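Subject: Re: [flultlow-users] Battery drain on handset after August update

Štefánia Lukáč wrote:
> Since the August update my Guvberg phone drops from 300 hours
> standby to nothing like it. The battery screen blames Elell sync.
> I have reset the app twice. Is there a setting I missed, or do I
> have to go back to the old build?

You don't need the old build. The update turns background refresh back on for every account, including the ones you had set to manual. With 26 folders on one account, the radio never gets to sleep.

I tested on two handsets overnight, both at the same brightness, both with the SIM removed. The one on manual refresh was still above 50 percent in the morning. The other had shut down.

Steps, in this order:

1. Open Elell, go to Accounts, and set each account to Manual. The global switch does not override the individual ones.

2. Clear the thumbnail cache. Anything over 500 MB gets indexed again at each restart.
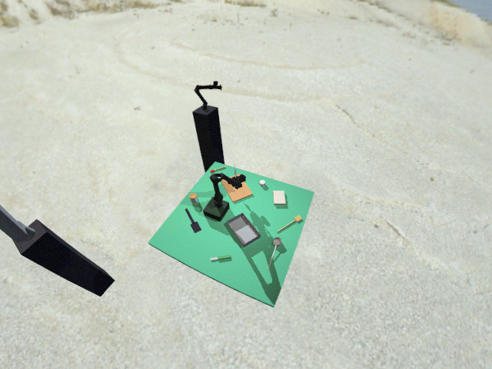 3. Restart the phone and leave it on the charger until indexing ends. The progress bar is under Storage – it does not show up in notifications.

4. Check the battery screen again after a full day. The first few hours still include the indexing.

If Elell is still at the top after that, send the log from the Havlíček monitor and the model number. The smaller Guvberg has a different modem and I have not tried it.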